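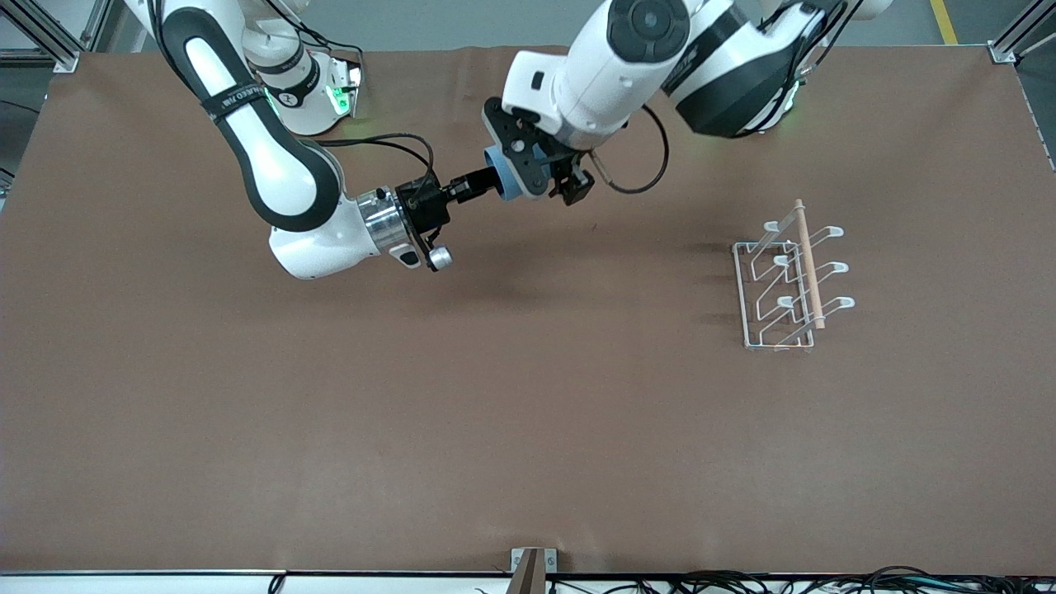 Two-arm cell on the papered bench, with wire rack and wooden rod.

Taltine Works, Helgate site
Minutes of the equipment review meeting, Jun 17, 2023

Subject: whether to keep the Drekholm two-arm handling kit after the trial period, send it back, or go on talking about it. The meeting was asked at the start to pick one of the first two.

Present: production, maintenance, stores, quality, finance (until item 4, when finance had to be somewhere cheaper). Apologies from the Oakley site, which will read these and object by email.

1. Minutes of the last meeting
Agreed, with one change. "Enthusiastic" in item 3 to read "present".

2. What is on offer
Production went through the quote again. The kit is two arms, a gripper for each, the controller, the teaching software and two days of training. The bench is ours. So is the brown paper on it, which stores would like noted, as it comes off the packing roll and has been charged to packing.

The supplier's quote covers a support plan for the first year. After that support is charged by the call. Maintenance asked what counts as a call. The reply from the supplier was four paragraphs long and did not say.

3. Trial results
The job set was the rod job: lift a wooden rod off the bench, lay it across the prongs of the wire rack, let go, and come back to the waiting position. It was chosen at the last meeting because everyone thought it would be easy.

Quality reported on the log. Out of 288 tries, the first 100 were run with the settings as supplied and are best thought of as practice. The other 188 were run after the second training day. In that second batch there were 17 failures. Most were the rod rolling off a prong after release. Two were the rack being nudged along the paper by the gripper, which then placed the rod very accurately where the rack used to be.

Quality wished it recorded that the arms have dropped fewer rods than the meeting did when it tried the job by hand at the demonstration. Production wished it recorded that the meeting had been talking at the time.

Time per cycle is about 19 seconds. The brochure says "rapid". A person does it in less, but a person also goes to lunch and has views.

4. Working space
The arms are set to wait with the grippers close together over the middle of the bench. Maintenance does not like it. The gap between them is small, and although the software is meant to stop them meeting, maintenance has met software before. Production answered that the short gap saves travel when a rod is handed across. It was pointed out that the rod job involves no handing across. Production said it might one day.

Agreed to move the waiting positions further apart until somebody can name a job that needs them close.

Cables: the bundle along the front edge of the bench is to be tied up and put in trunking. This was also agreed last time.

Finance left at this point, having asked what a rod is worth to us and not cared for the figure.

5. Would it do real work?
A long item. The dish racks from the Oakley line are a similar size to the trial rack but come in four patterns, and the supplier says each would need teaching separately. Production believes an afternoon for each. The training notes say "minutes". Stores suggested somewhere between, and was thanked.

Maintenance asked for a fixed stop on the bench to hold the rack in place. This would cost next to nothing and deal with both nudging failures. There was a short silence while the meeting thought about why this had not been done in the trial.

The grippers were generally liked. The fingers can be swapped without special tools. The teaching software was less liked: it asks "Are you sure?" before every save, and by the second day the operators no longer were.

6. Decision
To ask the supplier for the trial to run on to the end of August at no charge, with the fixed stop fitted and one real rack pattern from Oakley in place of the trial rack. If the supplier says no, the kit goes back. Maintenance noted that this is the third choice, the one the meeting had been asked not to pick. Noted.

7. Actions
Production: write to the supplier about the longer trial and get a plain answer on what a support call is.
Maintenance: fixed stop, waiting positions, cables.
Quality: keep the log going, with a separate column for rolling.
Stores: send over one Oakley rack and a fresh length of paper, charged to production.

8. Any other business
The Oakley site has asked whether it can borrow the kit. It cannot.

Next meeting to be fixed once the supplier has replied.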